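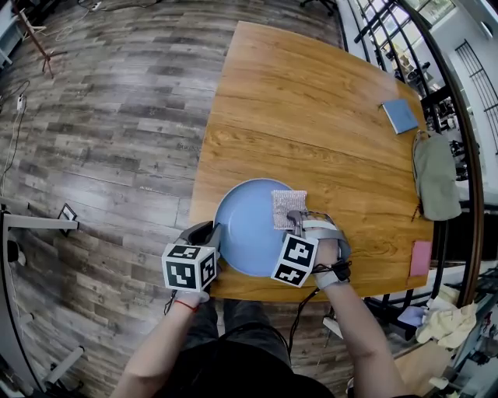
Ticket 693: Dishwasher stops mid-cycle, water left in the bottom

Opened by: Viola Messina
Site: Jonthorpe, shared kitchen, upstairs
Appliance: Lustik built-in, the older one with the dial
Status: Closed, parts note attached

First entry

Hi all, Viola here, picking this up because I'm the one who opened the door on Friday and got wet socks! The machine starts fine, fills, swishes for a good while and then just quits. No beeping. The little drain light blinks and there's a puddle of gray water sitting over the filter. I turned the dial back to the start and ran it again (I know, I know) and it did exactly the same thing, only with more water.

What I tried before writing any of this down:

Pulled the bottom rack and took the filter out. It was gross but not blocked. One olive pit, a twist tie and a lot of what I think used to be rice. Rinsed it, put it back, same result.

Checked the breaker. Fine.

Bailed out the water with a measuring cup and a sponge, which took forever, and looked down into the sump with my phone light. Couldn't see anything stuck in there.

Second entry

Corrado Caputo wrote back asking whether the drain hose had been moved. Good question! Ginevra De Luca had the cabinet under the sink emptied out in March to fix the shelf, so the hose could easily have been shoved around when everything went back in. I got down there with a flashlight and the hose does have a bend in it behind the trash can, kind of a soft kink. I straightened it and zip-tied it up high under the counter the way the manual shows.

Ran the short program, the 90 minute one. It drained once in the middle, and I got very excited, and then it stopped before the final rinse with the light blinking again. So the kink was part of it, or maybe I just got lucky once.
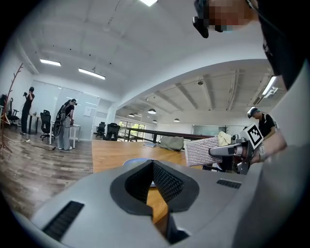
The drain pump hums, and that's what's been bugging me. If it were dead I'd expect silence, but when the machine gets to the drain step there's a steady low hum for two minutes and hardly any water goes anywhere. I put my hand flat on the kick plate and you can feel it. Meanwhile everybody is doing dishes by hand, so please, if you're wiping down, use an old cloth like the gray and white striped one and leave the good linen towels in the drawer, they've been through enough this week. Anyway, hum with no flow sounded to me like either something caught in the impeller or a clog farther down the line, and I wanted to rule out the line first because that doesn't involve tipping the whole machine over.

Third entry

Took the drain hose off at the sink end. Bucket under it, towel under the bucket. Started the drain step with Ginevra holding the hose in the bucket and we got a sad little trickle. So the sink side isn't the problem, the water isn't making it out of the machine with any force.

For anyone copying this at home: the clamp on that end is the spring kind, you need pliers, and you need to not drop the pliers behind the cabinet. Ask me how I know.

Fourth entry

Santeri Vuorinen came by in the afternoon and we got the pump cover off from inside the sump. It's one screw and a plastic tab that you push toward the door. The tab feels like it's going to snap, but it gave with a screwdriver behind it. Under the cover, wedged right against the impeller, was a piece of broken glass the size of a fingernail, with a wad of label paper wrapped around it.
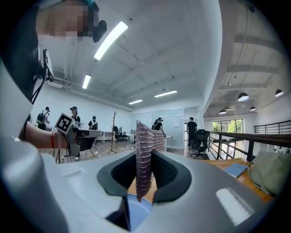
We fished it out with long tweezers (gloves on, please) and then turned the impeller with a finger. It's supposed to move in little jerks, from the magnets, and it did. One of the blades has a chip out of it. Santeri thinks it'll run like that for a long time. I'm less sure, so I asked Debora Ferraro to get a price on a new pump.

Put the cover back, hooked the hose up, poured a pitcher of water in the bottom and ran drain. Gone in seconds! Lovely noise. Then a full long program with a half load, and it finished, light off, sump clear.

Parts note

Debora heard back from Dal Bello. They have the pump, part ends in 630, and it comes with the gasket. Skudby has one too but without the gasket, so don't order that one by mistake. I've asked her to hold off until the hum comes back, if it does.

Things to do from now on

Peel labels off jars before they go in.

If a glass breaks in the rack, take the filter out and check underneath before the next load.

Keep the tall bottles off the hose under the sink. The zip tie is there on purpose.

Closing this one. If the drain light blinks again, reopen this ticket and skip straight to the fourth entry. The tweezers are in the drawer with the batteries.

Viola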